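Home | About | News | Programs | Contact

News > Workplaces & Facilities

Grilbridge Opens Shared Work Hall in Nultusden

NULTUSDEN, 16 Feb 2021 — Grilbridge today announced the opening of its shared work hall in Nultusden, a furnished space for small firms and training groups that need a bench and a place to keep their equipment. The hall offers 24 workstations and almost 2000 square feet of floor, and it is open to members and to day visitors.

Furniture for the hall was supplied by Plistach. Members asked for plain, light-colored tops and for open space underneath, so that power and data lines can be reached without moving a table. Fitting of the workstations began in January.
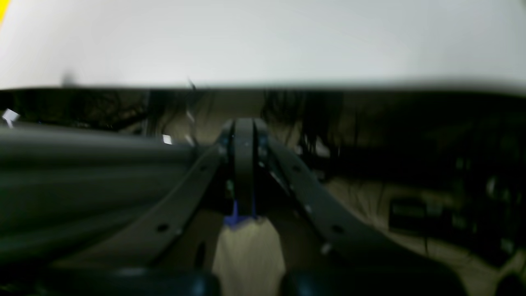
Cables and equipment beneath a pale flat surface.

"Our members bring their own equipment, and they need to set it up quickly," said Ayodele Adeyemi, director of Grilbridge. "The tables were chosen with that in mind — simple tops, and room below for everything that has to be plugged in."

Day places may be reserved for up to 60 days in advance. Members may also rent storage by the month. Training groups should contact Ese Aliyu, who manages bookings, before making a first reservation.

Grilbridge provides shared work space and short courses to 200 member firms. Press inquiries should be directed to Pieter Cuypers at the Grilbridge communications office.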